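The Bench at Nerkero

I was thirty-four the spring I stopped being a footballer, and I found out from a guy holding a clipboard. He wasn't even the manager. The manager was on the phone in his car with the window up, and I could see him looking at me and then very carefully looking at the glove box.

Nerkero Town had been my club for 8 seasons. You won't have heard of us unless you lived off the coast road or drove a bread truck through there. We played in green, we lost a lot in the rain, and I was the left back. Nobody buys the left back's jersey (my mother did, twice, because the first one shrank).

Anyway, the clipboard guy said they were going "a younger way," and would I clear out my locker before lunch. So I did. I had two pairs of boots, a hairbrush that wasn't mine and a jar of liniment so old it had a skin on it. I put the whole lot in a grocery bag and sat in the parking lot until the under-sixteens showed up and wanted the space for their bus. 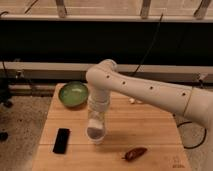
The Brarnent Game

I should tell you about Brarnent, because that's the one people still bring up when they recognize me, mostly at the gas station.

Cup tie, away, late September. They were two divisions up and had a stadium with an actual roof. We'd brought 300 fans, and they made so much noise on the way in that I had to sit down on my shin pads and breathe. Our keeper threw up in a bucket, but he did that before every match, so it was sort of comforting.

We held them for most of the night. I don't remember much of it except running backward. Their winger was nineteen and kept apologizing every time he went past me, "sorry, sorry," like he was squeezing down a row at the movies! Then, late on, the ball came out of a corner and landed at my feet, and I hit it. That's all. I didn't aim. I was trying to get it as far from our goal as I could, and it just kept going, over everybody, over their keeper's gloves, and in.

It was my second goal in 100 games for Nerkero. The first one had been into our own net.

They scored 2 after that and knocked us out, and people always leave that part off. On the bus home somebody had a radio going and the announcer said my name wrong, and the whole back row sang it wrong all the way to the Jokuvard turnoff. I was still smiling when I got my key in the front door.

So that was what I was thinking about in the parking lot, with my bag of boots. The manager finally got out of his car. He came over and leaned on my door and we talked about his knees for a while. Then he asked if I'd ever thought about coaching, there was a job going at Oyelaran, the kids' side, terrible money.

I said I'd have to ask my mother about the jersey. He didn't get it. I drove over to Oyelaran that afternoon with the window down, and they gave me a whistle and a sack of flat balls, and I went looking for the pump.

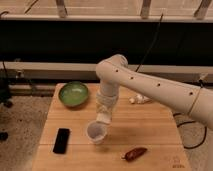 Over the table, with a small plastic cup.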